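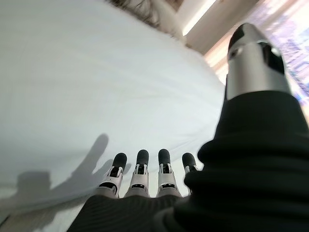
June, bench notes, hand evaluation, afternoon session

Started 2.15 pm. Second session with the Flarix hand on loan from Wistonov. Carrying on with fabric, as agreed after the rigid object tests. The loan covers the hand, the wrist camera, the sleeve set and their software licence. The quote for keeping it is still the one in the shared folder.

Setup as before except for the wrist mount, which I took off and refitted because the camera cable was pulling on the first joint when the arm rolled. It now runs along the outside and is taped in two places. Re-ran the joint calibration afterwards. It failed once on the thumb with a range error, then passed. Same thing happened in the morning, so I have written to Wistonov about it. The manual says to calibrate with the thumb sleeve off, but their quick start card says it can stay on. We need to know which is right, as getting the sleeve back over the thumb base is a fiddly job and takes two people if you want the folds to sit clear of the joint.

Fabric work. White cotton, smooth side out. Programme was open hand approach, light contact, hold, then close on a fold and lift. 242 attempts logged over both sessions, counting the ones I stopped by hand. Haven't separated those out yet, so please don't quote a success rate from the log until I have.

What I noticed:

Contact detection is good on the four fingers when they come in flat. It is slow on the thumb. The thumb tip is a different part from the finger pads and it doesn't seem to report light pressure in the same way. Lila model (their default grasp controller) waits for the thumb before it closes, so the fingers sit on the cloth and then drag it a little. Dropping the thumb threshold to 3 in the settings file helped. Below that it triggers on its own sleeve.

White cloth is awkward for the camera. Near the window side the exposure swings, and the shadow of the hand is darker than most of the creases. The fold finder picked the edge of the shadow several times and went for it as if it were a fold. Blinds half down made it better. Blinds fully down and ceiling lights only was worse, as the shadow gets softer but the creases more or less vanish. Would like to try the blue cloth before we blame the software.

Lifting. Once it has a proper fold it holds it well. The black pads grip cotton without marking it, which was one of our worries. Slippery lining fabric not tried yet.

Heat. Palm was warm to the touch after an hour but no warnings came up. Fan noise is fine at the bench - you can talk over it.

Service side. Wistonov offer two support plans. The basic one gives a reply within 5 working days, which is too slow for us if a finger goes down in the middle of a run. The other includes a swap unit. Pads are sold in sets and they say up to 4,000 grasps before a change is needed, but the sheet doesn't say on what material. Asked. Also asked whether a single finger can be changed here or has to go back to them, because the drawings suggest four screws and one connector and I don't see why it would need to be posted.

The Đặng gripper we used last year is still the one to compare against for plain pick and place. It was cheaper and had fewer parts to go wrong, but it could not have done the flat contact work at all. I would not replace it with this for boxes and bottles.

To do next time:
Calibrate with the sleeve off and again with it on, save both files.
Blue cloth, same programme, same blinds.
Lining fabric if the blue goes well.
Split the stopped attempts out of the log.
Check tape on the camera cable.

Finished 5.40 pm. Hand parked open, power off at the wall, sleeve left on.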